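Skustel heated airer, reviewed by Catalina Orellana

I've been drying clothes indoors all winter, and I'm a bit in love with this thing. The Skustel is a fold-out airer with heated rails and a zip-up cover, and it has finally got the wet jeans off my dining chairs! It comes flat in the box with only the feet to screw on (the spanner is included, and it's a decent one).

Smalls and T-shirts put on after dinner were dry by breakfast. Towels took longer and wanted turning once. The top rails get noticeably warmer than the bottom ones, so I put socks up high and let the shirts hang underneath. At 700 watts it's no bar heater, and the cover keeps most of the warmth where you want it.

My grumbles are small. The switch is down near the floor, the cord could be longer, and the grey of the cover shows every bit of lint. I had the Bramik before this and its timer was nicer to use, but it wobbled, and the Skustel stands like a rock even with a wet doona over it.

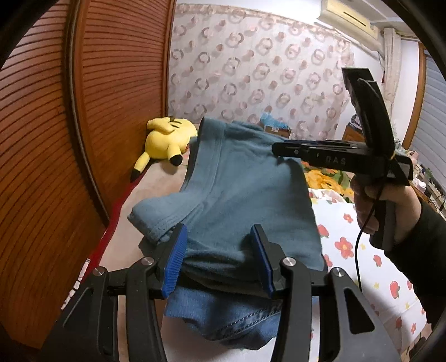
Holline Home, Issue 85, p. 7

Vilgot Westerberg tries the Ibarra steam iron next issue. The Skustel cover can go through a cold wash; take the zip pull off first.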